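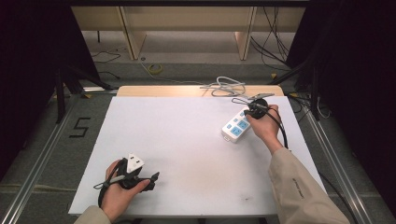 By Tharun Chacko | Updated Jun 9, 2024

Power boards, adapters and cables: frequently asked questions

Tundilwood members ask the same things every time we set up a work table, so the answers are now on one page. If yours isn't covered, ask at the front desk or leave a note in the cable drawer.

Where do I get a power board?

From the grey tubs on the bottom shelf of the storeroom. Boards are in the first tub, extension leads in the second, adapters in the third. Sign the sheet on the lid. You don't need to book unless you want more than two boards on the same day.

Can I plug one power board into another?

No. One board per wall outlet. If the board won't reach, use a single extension lead of the right rating and put the board at the end of it. If it still won't reach, move the table.

How much can I run off one board?

Read the rating printed on the back and add up the wattage of whatever you're plugging in. Laptops, chargers, lamps and small monitors are fine together. Heaters, kettles and the big glue pots go straight into the wall, one to an outlet. Our small glue guns are 15 watts each and you can run several from a board without trouble.

My adapter is bulky and covers the socket beside it. What should I do?

Put it in the end socket, with the body of the adapter hanging over the end of the board if the shape allows. Plug in the bulky ones first and fit the slim plugs around them. There are also short leads in the third tub that let the adapter lie on the table next to the board.

Should the board go on the table or on the floor?

On the table if you're plugging and unplugging through the session, on the floor if everything stays put. On the table, lay it near the back edge or at an angle where you can get a hand to every socket. Keep drinks on a different table. On the floor, keep it under the table and out of the way of chair legs.

What's the right way to pull out a plug?

Switch off at the outlet if it has a switch. Hold the board down with one hand, grip the plug by its body with the other and pull straight back. Don't pull on the cord. A stiff plug can be rocked very slightly from side to side, but if it still won't move, leave it and tell Jannik.

How do I know which adapter belongs to which device?

Check the output voltage and the current on the label. The voltage has to match the device. The current on the adapter can be the same or higher. A connector that fits is no guarantee – several of ours are the same size with different outputs. Adapters belonging to Tundilwood have a tag with a number on it, and the list inside the storeroom door tells you what each number is for. The lamp adapter, for instance, is 108.

How should I coil a cable?

In loose loops, a bit wider than your hand, following the way the cable wants to turn. Finish with a hook-and-loop tie. Please don't wind cables tightly around an adapter or around your elbow, as the wire breaks where it enters the plug. Long leads go back in the tub with the plug end on top.

Do cables on the floor need taping?

Yes, wherever anyone will walk. Run them along the wall or under the tables first, then tape what's left. On carpet use the yellow tape and press it down along the full length. Pull it up slowly at the end of the day and put the roll back on its hook.

Can I bring my own board or lead?

You can, if it has a current test tag. Jannik Stöcker does the testing on the first Saturday of the month and will do members' gear at the same time. Each item costs $8. The next round after June's is already half full, so put your name down early.

What do I do with a damaged one?

Stop using it, tie a knot in the cord and put it in the red bucket. Damaged means a cracked case, a bent pin, bare wire, scorch marks or a plug that feels hot. Don't repair it yourself and don't put it back in the tub.

Do you take donated cables?

Only power leads and adapters with a readable label. We have enough printer cables to last us for years.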